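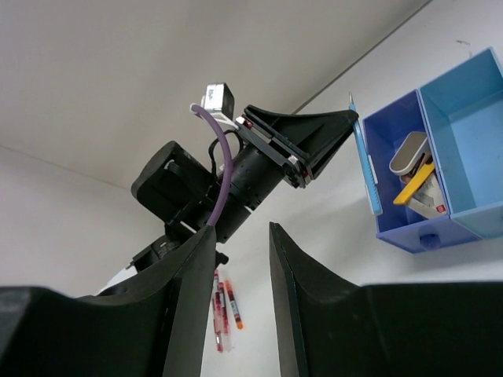 Department of Office Practice, Vallholm College

Chapter 5
The Desk Surface and the Desk Box

Terms in this chapter: working area, desk box, live item, parked item, home position, end-of-task reset

Chapter 4 dealt with the supply cupboard and how stock gets from the cupboard to the person who needs it. In this chapter we follow the stock to the desk. A pen that has been signed out properly can still be lost on a tabletop, and a large part of what offices reorder each year is sitting under a folder somewhere in the building.

The Insaurralde survey, which you will meet again in Chapter 13, listed 1487 small items found on desks in one office over a single November. Pens and markers made up the largest group. Many of them had been left down after a job was finished, often within reach of a box that had room for them.

A desk box does not need to be large. The blue one used for this chapter has two compartments, a darker one and a lighter one. A stapler goes in the darker side and a pen can stand against the edge. When three red markers are lying out on the white surface and the light compartment has nothing in it, the next step is easy to see. Real desks are seldom that clear, so the chapter gives you a way to decide.

Live items and parked items

Every object on the desk is either live or parked. A live item is being used for the task in hand. A parked item is waiting. Markers are live while you are labeling folders and parked as soon as the last label is done. The stapler may be parked all morning and live for two minutes before lunch.

Live items belong in the working area, the part of the desk you can reach without leaning. Parked items belong in their home position. For small supplies, the home position is a compartment of the desk box.

Sorting into two compartments

With two compartments there are several ways to sort. The one used in this book is by shape. Heavy or bulky things such as staplers and tape go on one side, long thin things such as pens and markers on the other. You can also sort by how often a thing is used, or by task. Whichever you choose, write it down and keep it for the whole term. Section 5.3 compares the methods.

Caps go on before anything is put away. Check markers one at a time and press until the cap clicks. Place them all facing the same direction – it makes a missing one easier to spot.

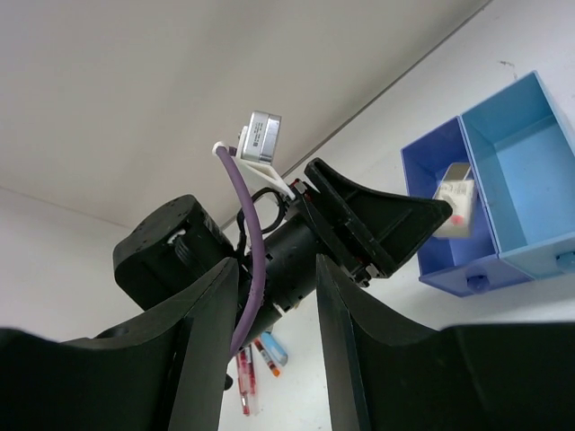

Yhon Flores disagrees with sorting by shape, and wrote to us after the first edition to say so: "I tried it at the Kokness branch and people kept putting the red markers wherever there was space. Once we sorted by task, with labeling things on one side and everything else on the other, they stopped asking me where things went." We have kept the shape method as the main one, since it needs less explaining to a new person, but Exercise 5.4 now uses the task method and you should try both.

Before you read on

Clear a table and put out a two-part box, a stapler, a pen and a few markers. Use the markers to label some folders, then stop and sort everything back into the box. Write down which items you put away first and which you hesitated over. Keep the note – you will need it in Section 5.2.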